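Alleck Footpath and Hedgerow Project
Progress report to the Fletov Fund, 25 Aug 2021
From: Mared Ellis
cc: Wyn Rees

Sorry for the short version, full accounts to follow with the December report.

Planting. 309 hawthorn and hazel whips in on the north side before the ground dried out. Lost 22 to deer, mostly by the lower gate. Guards now on the rest. Replacements on order from Trevor nursery, they will hold the price until December.

Path. Drainage on the wet stretch is finished. Gravel went down to the second stile and it held up through the July storms, better than I expected. Last section waiting on the landowner at Nosia - Wyn has called twice and is going over in person. If we get no signature we route along the lane, longer but no new permission needed.

Money. $3,000 of the grant still unspent, nearly all of it set aside for the last section. Tool hire ran over becuase we kept the digger an extra two days. Covered that out of the signage line, please confirm this is ok.

Signs. Eight posts cut and treated. Panel text is with the printer, background color still to be agreed. Wyn wants green, I think brown sits better against the hedge and hides the mud. 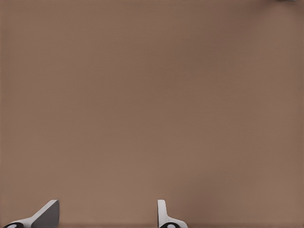 Plain brown, no pattern. 

Next. Sign off color, mow the verge, get the Nosia answer. Could do with a decision on the signage money before the printer invoices us - they want payment up front. School visit moved to spring, teacher's request.

Mared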